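Recolha de demonstrações por teleoperação: ponto de situação da tarefa do cesto

A equipa de manipulação da Jemum concluiu a segunda ronda de gravações da tarefa «arrumar no cesto», integrada no projeto Rasivum. O conjunto de dados soma agora 3,166 demonstrações, das quais 500 foram reservadas para avaliação e não entram no treino. A meta fixada em outubro era de 3,000. Todas as gravações foram feitas por controlo remoto, com operador humano do princípio ao fim do episódio; não há segmentos gerados por política autónoma. 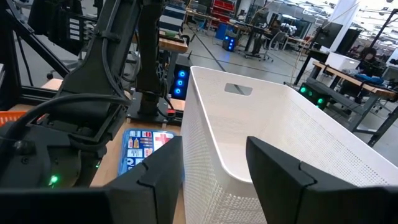 A câmara de punho continua a ser a fonte principal para a fase de aproximação. O campo de visão foi ajustado para incluir sempre as pontas dos dedos, condição necessária para que o modelo relacione o comando de abertura com a posição do bordo do objeto. No caso do cesto branco perfurado, os dois dedos ficam de um lado e do outro do rebordo mais próximo, e a folga entre eles lê-se diretamente na imagem. A grelha de furos pequenos levantou dúvidas a Soudabeh Hashemi, responsável pela calibração, que receava correspondências erradas entre fotogramas sucessivos. Os testes com o rastreador Kukix não mostraram desvio mensurável, pelo que o cesto se mantém.

O protocolo de operação sofreu duas alterações. O operador passa a deter o braço antes de cada fecho da pinça, o que facilita a segmentação automática do episódio. Além disso, as tentativas falhadas deixam de ser apagadas: são etiquetadas como tal e guardadas em diretório próprio, com indicação da fase em que a falha ocorreu. Gerrit Baloyi preparou o guia de etiquetagem, disponível na pasta do projeto. Quem gravou antes da alteração não precisa de repetir sessões.

A vista lateral fixa serve de referência para a altura da pinça em relação ao rebordo, grandeza difícil de estimar só com a câmara de punho. É também a vista usada na revisão manual, feita por Bheki Mokgethi.
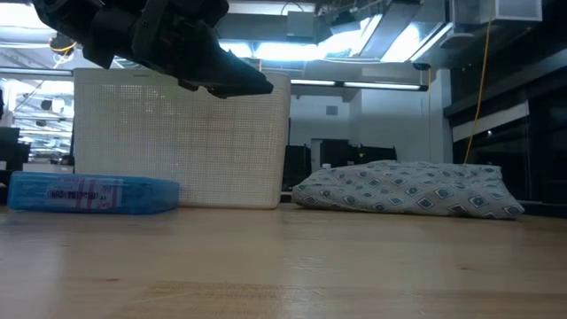
NOTAS TÉCNICAS

Objetos. A disposição com cesto, embalagem azul e almofada cinzenta de losangos mantém-se no protocolo. A embalagem é o caso mais exigente para a visão, devido aos reflexos do plástico brilhante. A almofada põe outro problema: o ponto de preensão depende das pregas do tecido, e operadores diferentes escolhem pontos diferentes. Essa variação é desejada e não deve ser corrigida na revisão.

Sincronização. Os fluxos de vídeo e as posições das juntas são gravados com relógio comum. Episódios com fotogramas em falta são rejeitados na importação.

Próximos passos. Jomar Belmonte inicia o treino da política de referência no servidor Sundqvist. Os pedidos de acesso aos dados devem ser dirigidos a Marietjie Mokoena, com indicação da versão pretendida.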